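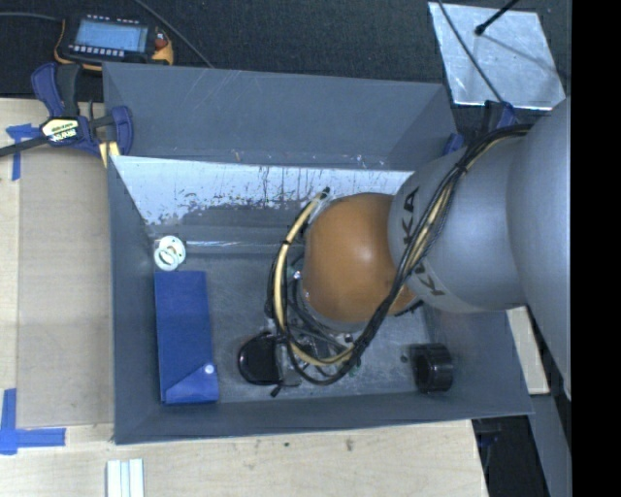
About Taltstead

Taltstead is a school for people who want to learn bookkeeping and have so far managed to avoid it. We opened in April with 2 classrooms, one kettle and a firm belief that anyone can read a balance sheet if it is explained slowly enough. The kettle has been replaced.

Since then 556 students have finished our evening course. Most of them came from small businesses where the accounts lived in a shoebox, and a few brought the shoebox along. We welcome this. Real receipts are more instructive than the ones in textbooks, and far more of them are for sandwiches.

The basic course runs for 12 weeks. Classes are kept to seven students, so there is no back row to hide in. Our payroll course is shorter and has more sighing in it. Both use the Vemach workbook, written by our own teachers, who are still arguing over chapter four.

We are part of the Vovska group, which also runs the Thongdee language school upstairs. If you hear chanting during your exam, it is irregular verbs.

Enrollment is open all year. Bring a pencil with a good eraser.

Page last updated 2022-02-01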